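Bins, bottles and a very long lunch: our afternoon at the Wistbridge open day
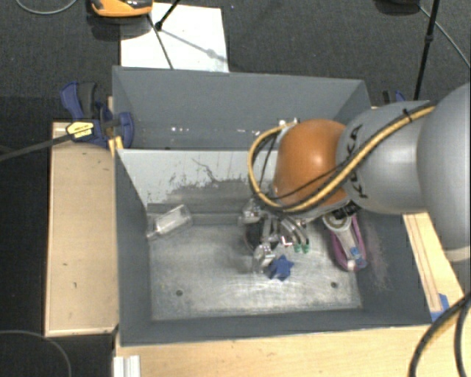

Words by Marlies Rainer | Days Out | 1999-08-25

I do love a good nose round somewhere I'd normally never be let in, so when Boonmee Wongsuwan rang to say there were places left on the coach to the Valtier open day in Wistbridge, I had my coat on before he'd finished the sentence. Tickets were 4 pounds with a cup of tea thrown in, and there were 19 of us on the coach, most with sandwiches.

What I wanted was the sorting hall, and it didn't disappoint! Odds and ends of every sort go through that place. The bin I stood over longest had a clear bottle lying tilted in the far corner, a blue star-shaped thing with pointed lobes (I wanted it for my grandson, I couldn't have told you what it was) and something long with a purply-pink rim over by the side wall. Boonmee and I argued about that last one all the way to the tea urn. He said toy, I said bathroom.

The bins themselves have had a life. The floor of mine was scratched and scuffed down to a lovely worn shine, with a couple of little round holes near the front, and the back wall got more and more scraped the lower you looked. I rather like a thing that shows its work. My own kitchen bin at home is four months old and has less character than a saucer.

Our guide said the hall has 300 bins on the books, and that they only give them a proper scrub in December, when things go quiet. I'd have liked to ask more but she had a soft voice and the party behind us had children in it.

Lunch was in the Enriquez canteen across the yard. Slow queue, good pie, tepid peas. Afterwards we had the Mustness room, all old catalogues and ledgers, where I found item 994, a coal scuttle exactly like my mother's, and had to be fetched back to the coach.

Wear flat shoes, as the yard is cobbled, and take a cardigan for the hall. Parking is round the back by the weighbridge if you're driving yourself.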